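Orestis Stergiou
April 15, 2023
2 min read
14 shares · 3 comments

3.2 Test board

The Kelov test board carries a single processor socket and a 5 V supply. Each data line passes through a 220 ohm resistor, and the clock may be set to 100 or 500 kHz. 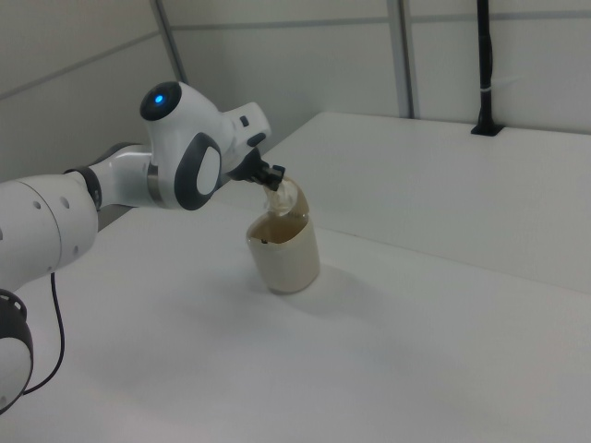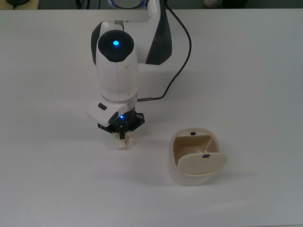
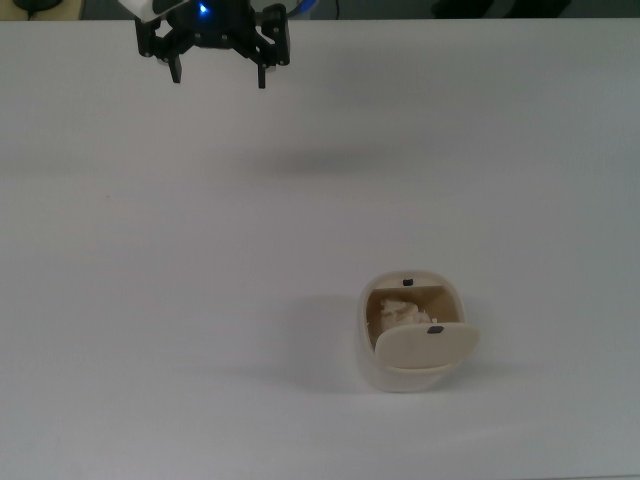 Figure 2. Robotic arm and gripper at a white tabletop.

Older chips from the Allunley collection were tested at the lower setting first – a board was returned to the shelf only when its memory had been read twice without error. Results for the Arruda chips are given in Section 4.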